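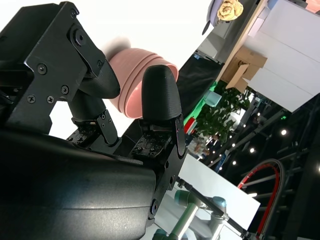 Can the Bostitz handling kit be used on tableware without changing the fingers between items?
For bowls and cups of ordinary size, one set of fingers is enough. Flat plates still need the second set, and the change is done by hand with the arm powered down.

14/07/2023
By the Storkel evaluation group, Au

Progress report, Prurkness project, second reporting period

The period covered by this report was spent on grasp trials with the Bostitz kit and on the written review of its software and documentation. The work plan listed the trials as starting in June, and they started in June. The spare parts order was placed two weeks later than planned and this has moved the wear inspection into the next period. No change to the total budget is requested.

Trials

The trial log now holds 2314 grasp attempts. An attempt is counted from the moment the arm leaves its rest pose until the item is either set down inside the target area or released by the operator. Attempts stopped by a network fault are logged separately and left out of the total. Bowls were used for most of the work, as their rim and curved wall load the fingertips unevenly and the supplier's own data cover only boxes and cylinders.

Two end effectors were compared: the two-finger gripper with rounded pads, and the jointed hand. The two-finger gripper was quicker to calibrate and held its calibration between sessions. The hand gave better results when two bowls stood close together, where the two-finger gripper tended to push the neighboring bowl before closing. Closing force on the hand is set per finger. The default values were too high for thin ceramic and were lowered at the start of the series.
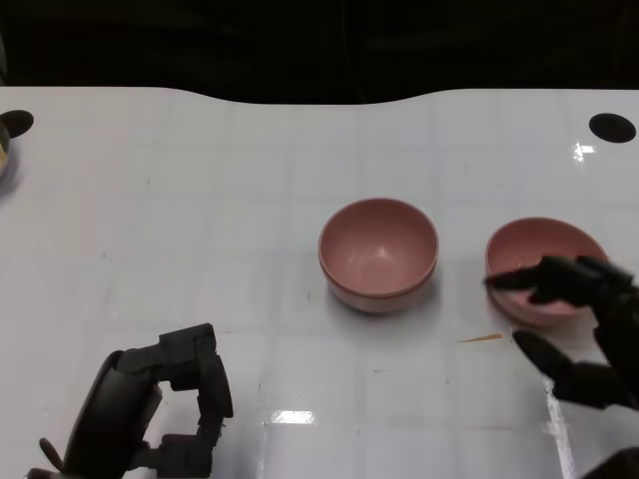 Fig. 2. Jointed hands at the white table, right hand at the second of two bowls.

Food residue was included in the test conditions at the request of the program office. Crumbs inside the bowl had no measurable effect on grasp success with either end effector. Residue on the tabletop did affect the vision module, which in several runs marked a smear as a separate item and planned a grasp for it. The glossy table surface causes a similar fault where it reflects the overhead lights. A matte covering will be tried in the next series, with the same lighting and the same items.

Software and documentation

Version control of the motion files is adequate. The installation guide leaves out the order in which the two controllers must be started, and starting them in the wrong order produces an error code that the guide does not list. Bostitz has been informed in writing and has promised a corrected guide. Support requests were otherwise answered on the following working day.

Wrist camera

Each wrist camera gives a usable view of the fingers and the item at short range. Its view of a second item is often blocked by the longer finger, and the planner then falls back on the head camera. The handover between views takes 125 ms, within the limit of 500 ms set in the specification.

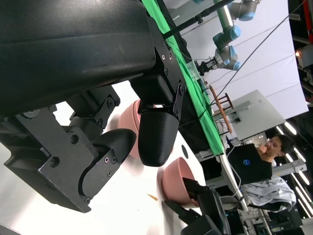 Fig. 3. Two-finger gripper over the table, fingers apart. One bowl is partly hidden by the long finger.

Open points

The pad life quoted by the supplier has not been confirmed. The pads will be inspected after a further 60 hours of running time. Cable routing at the wrist restricts rotation more than the data sheet states; a revised bracket is on order. Cost per station will be reported once the price for the service contract has been received.

Next period

Repeat of the bowl series on the matte covering, first series with plates, wear inspection of the pads, and a draft recommendation on purchase.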